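Taping an Ankle for Football: The Closed Basketweave

This page sets out the closed basketweave for players returning from a mild lateral sprain. It is the method used at Cornico Gridiron for training and match days. It assumes the joint has been assessed and the player cleared to train. A suspected fracture, a recent grade three sprain or broken skin on the foot should go to a physio or doctor, and no tape should be applied in the meantime.

What you need

One roll of 38 mm rigid zinc oxide tape per ankle
Foam underwrap
Two heel-and-lace pads
Adhesive spray
Blunt-nosed tape scissors
Petroleum jelly for the pads

Preparation

Shave the lower leg the night before. Fresh razor cuts under zinc oxide will sting and may blister by half-time. Wash the leg, dry it fully, and check between the toes for tinea.

Sit the player on a bench with the lower third of the leg over the end. The foot is held at 90 degrees to the shin for the whole job. Players drop the toes when they get bored, and a foot taped in plantarflexion will feel tight across the front as soon as they stand. Remind them as often as needed.

Put a smear of petroleum jelly on each pad. One pad goes over the Achilles, the other over the front of the ankle where the laces cross. Spray the skin lightly, wait until it is tacky, then run one layer of underwrap from the midfoot to a hand's width above the malleoli. Overlap by half. Two layers of underwrap let the tape slide.

Anchors

Apply two anchors around the lower leg at the top of the underwrap, half on foam and half on skin. The leg tapers, so angle each strip slightly to sit flat. Apply one anchor around the midfoot, behind the base of the fifth metatarsal. Keep this one loose. The foot spreads under load.

Stirrups and horseshoes

1. Start the first stirrup on the inside of the upper anchor. Run it down behind the medial malleolus, under the heel and up the outside, pulling firmly on the way up.
2. Place the first horseshoe from the inside of the foot anchor, around the back of the heel, to the outside of the foot anchor.
3. Repeat with a second stirrup, moved forward by half a tape width, then a second horseshoe, moved up by half a width.
4. Finish with a third of each. Linemen may take a fourth stirrup.

The alternation produces the weave. Three stirrups laid together and then covered will hold for a quarter at best.

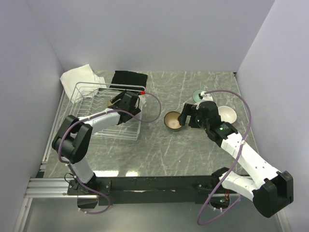
Can the basketweave go over a sock? It has to grip skin at the anchors to resist inversion, so a sock underneath defeats it, and a player who can't tolerate tape on skin is better served by a lace-up brace.

Heel locks

Heel locks limit movement at the subtalar joint and are where most beginners go wrong. Start high on the outside of the shin, angle down across the front, pass under the arch, come up around the outside of the heel and finish behind the Achilles. Mirror it for the other side. Use one lock in each direction as a minimum, two for receivers and defensive backs.

Let the roll follow the contour of the heel. If the tape has to be forced to turn, the starting angle was wrong - tear it off and begin again. A wrinkle under the arch will be a blister by the end of the warm-up.

Closing

Close the leg with circular strips from the ankle up to the top anchor, each overlapping the last by half. Tear between strips; a continuous spiral tightens as the calf works. Cover any gap at the heel.

Checks

Press the big toenail and release. Colour should return within two seconds. Have the player stand, walk, rise onto the toes and make a few cuts in each direction. Numbness, pins and needles or a blue tinge means the job comes off straight away.

Removal

Cut along the inside, behind the malleolus, with the scissors flat to the leg. Peel slowly in line with the skin, and take it off within 20 minutes of the final whistle. Tape left on through the evening is the usual cause of rashes.

Method notes by Ulla Wikström, checked by Othmane Hegazy. Last revised 27th July.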